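Operators wanted: hand-held gripper fault study, Hemumside

Back in May the Mugo project lost 420 recordings. The grippers kept logging a closed jaw after the toy had slipped out, and the software passed every one of them. We were told a firmware update fixed it. We have read the release note and would like to see for ourselves.

We need people to put small toys into a box by hand-held gripper, in ordinary bedrooms and living rooms, and write down each drop as it happens.
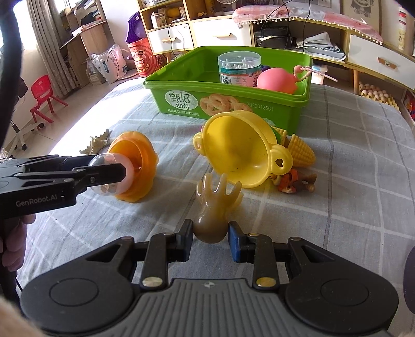
Rubber hand toy standing between the fingertips, capsule ball in the second gripper.

Soft and see-through items are on the list on purpose. Sessions run up to 30 minutes. You log what you felt, then we compare it with what the machine claims. If a jaw pinches or sticks, stop and report it. Reports don't affect pay.

No experience required. People who already trust the readout may find the work annoying.
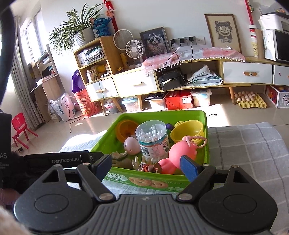
Friederike Heitmann wants it added that the May logs looked clean too, and that she would not count a quiet week as proof of anything.

Write to Godfrey Owino at the Hemumside office. Applications are open from September 12, 2022.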